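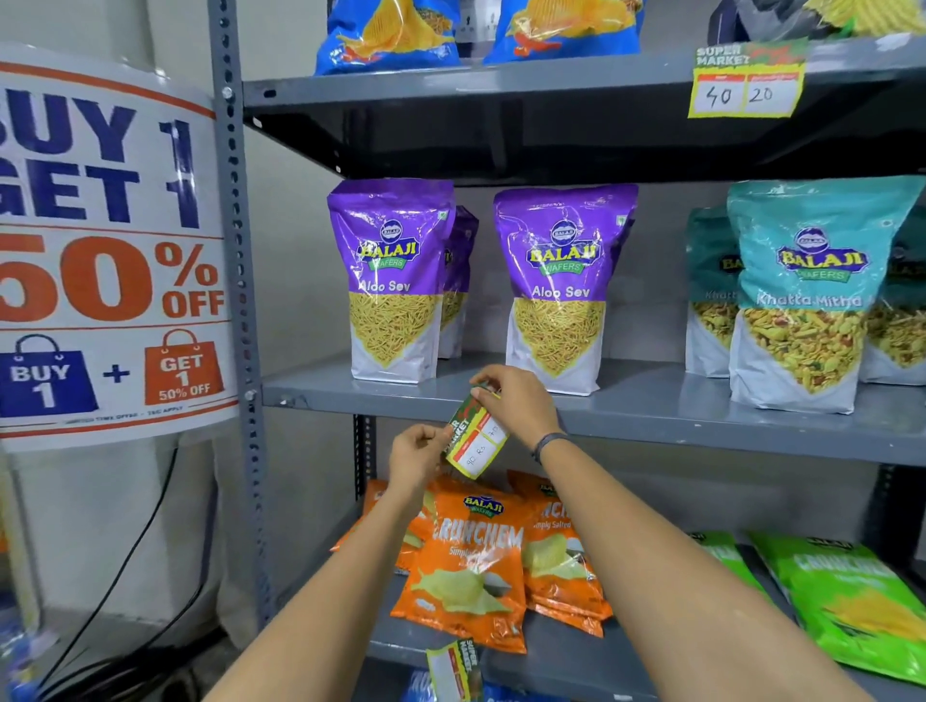 Etiquetas de preço numa prateleira de aperitivos, com um cartaz de promoção ao lado.

Chamada de participantes: correspondentes locais para o painel Wakus de avisos de viagem

Novembro de 2024

A Flimosham procura viajantes e residentes no estrangeiro que leiam avisos oficiais de viagem com atenção e que estejam dispostos a dizer-nos, por escrito, se esses avisos lhes serviram para alguma coisa. Abrimos 40 lugares. O trabalho é parcial, feito à distância, e não exige experiência em segurança ou diplomacia. Exige paciência com textos mal redigidos.

Porquê mais um painel

Quem vive fora do país conhece o género. Chega uma mensagem a recomendar "precaução acrescida" numa região inteira, por causa de uma greve de ferries ou de uma manifestação marcada para uma praça. Não se diz a que horas, nem que estradas fecham, nem a quem telefonar. Três semanas depois o aviso continua lá, igual, e já ninguém sabe se está em vigor ou se foi esquecido. Entretanto, há seguradoras que o citam para recusar um reembolso.

No arquivo Wakus temos 1.052 avisos guardados, publicados por vários ministérios e embaixadas, com as respetivas alterações. Lemos muitos deles mais do que uma vez. Continuamos sem saber se alguém mudou de planos por causa deles, e desconfiamos das afirmações nesse sentido que aparecem em relatórios anuais. Um inquérito em que se pergunta "considera útil ser informado?" tem a resposta garantida à partida. Queremos fazer outras perguntas, a pessoas que estavam no local.

O que se pede

Cada participante acompanha os avisos relativos a uma zona onde vive ou onde vai passar pelo menos 2 meses seguidos. Sempre que sair um aviso novo ou uma alteração, preenche uma ficha curta: quando o recebeu, por que via, o que entendeu que devia fazer e o que fez. Passados uns dias, preenche uma segunda ficha com o que se passou na rua, tanto quanto lhe foi possível ver em segurança.

Não pedimos a ninguém que vá espreitar um protesto, um bloqueio ou um posto fronteiriço. Uma ficha que diga "fiquei em casa e não vi nada" é aceite e paga como as outras. Fotografias de pessoas ou de forças de segurança são apagadas sem serem lidas, e a insistência leva à exclusão do painel.

Haverá zonas em que não sai nenhum aviso durante meses. Também isso nos interessa, e o pagamento mantém-se.

Quem pode candidatar-se

Maiores de 18 anos, com português fluente e leitura razoável de inglês. Convém perceber a língua local o suficiente para seguir as notícias, mas não fazemos teste. Aceitamos estudantes em intercâmbio, trabalhadores destacados, reformados, motoristas de longo curso e quem mais ande por fora com regularidade.

Não aceitamos funcionários de embaixadas e consulados, nem pessoas que trabalhem em seguros de viagem. Se tem um blogue de viagens patrocinado, diga-o na candidatura; não é motivo de recusa automática, mas queremos saber quem paga.

O que oferecemos

300 euros por participante, pagos em duas metades: uma a meio do período e outra no fim. Não há prémios por número de fichas, para não convidar à invenção. Não há seguro, não há reembolso de viagens e não há credencial de imprensa. Quem procura uma forma de financiar uma viagem fará melhor em procurar noutro lado.

O painel termina em junho. Não prometemos continuidade e não sabemos se haverá segunda edição.

O que fazemos com as respostas

As fichas são guardadas na plataforma Helorach, sem o nome do participante e com a localização reduzida ao distrito ou equivalente. A análise estatística cabe à Bowen, que não recebe contactos nem dados bancários. Publicaremos os resultados mesmo que mostrem que os avisos funcionam melhor do que pensamos. Nenhum ministério ou embaixada financia o projeto, nem vê o texto antes de sair.

Qualquer participante pode desistir quando quiser. Fica com a metade já paga, caso tenha chegado a meio, e decide se as fichas entregues são usadas ou apagadas.

Como responder a esta chamada

Envie uma página, no máximo, pelo formulário de contacto da Flimosham, com o assunto "Painel Wakus". Diga onde está ou para onde vai, durante quanto tempo e que línguas lê. Junte um parágrafo sobre um aviso de viagem que tenha recebido, com a sua opinião sobre ele. Se nunca leu nenhum até ao fim, pode dizê-lo.

Dispensamos currículo, carta de recomendação e declarações de paixão por viagens.

As candidaturas são lidas por Sânziana Ghiță, coordenadora do painel, que responde a todas, incluindo as recusadas. A seleção procura espalhar os lugares por várias zonas, pelo que uma boa candidatura de uma cidade muito representada pode ficar em lista de espera. A chamada fecha quando os lugares estiverem preenchidos, e esta página será alterada nessa altura com a data da alteração à vista.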